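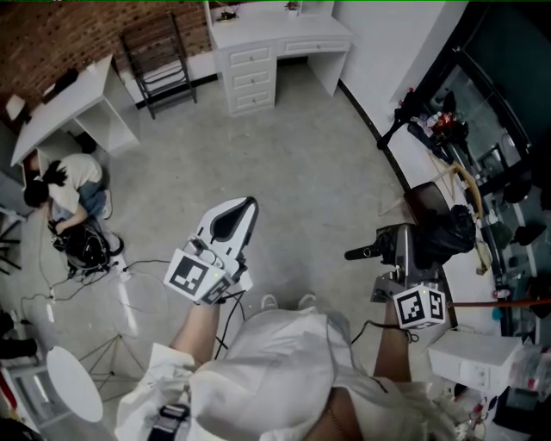 6. Before each recording

6.1 Check that the marker cube on each gripper is firmly seated. Do not cover the printed faces with tape or clothing.

6.2 Lead the cables away from your feet.

Caution: do not step backwards while holding the grippers. Put them down first.

6.3 Open and close the fingers 6 times. They should meet along their full length.

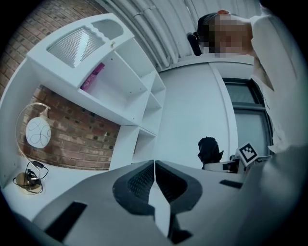 If a gap remains, stop and tell the shift lead – do not bend the fingers by hand.

6.4 Rest after 25 minutes.

Note: two people must be present whenever the Satier grippers are in use.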